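About Canero

Canero writes the software that sits between a scientist's protocol and the machines that carry it out. We started in Plurnham with 2 desks and a borrowed kettle, when our founder, Evander Innes, grew tired of watching good lab robots stand idle while somebody rewrote their scripts by hand. We still have the kettle, and we'd be very glad to make you a cup of tea if you're ever passing!

Most of our days go on perception and planning. Before an arm reaches for anything it has to know which rack it's facing and which way round that rack sits, so our vision code reads labels and column numbers whichever way up they happen to be, and copes with shadow too.
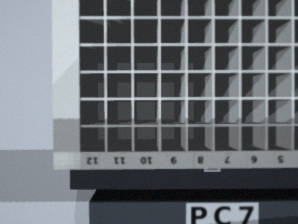

How we work

Everything is tried in simulation first. Halliday, our planner, works out how an arm, its gripper and a pipetting gantry can share one bench without getting in each other's way, and every change we make to it has to get through 1,686 simulated runs (we leave them going overnight and read the results over breakfast, toast permitting). Brukport, its smaller sibling, turns the finished plan into commands for the arm. 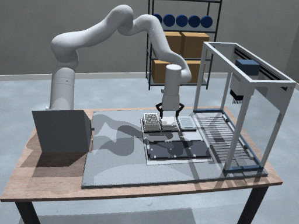 A simulated Halliday workcell, with the gripper over the plates and the pipetting gantry on the right.

If you have a protocol you'd like to see running, do write to us, however rough your notes are.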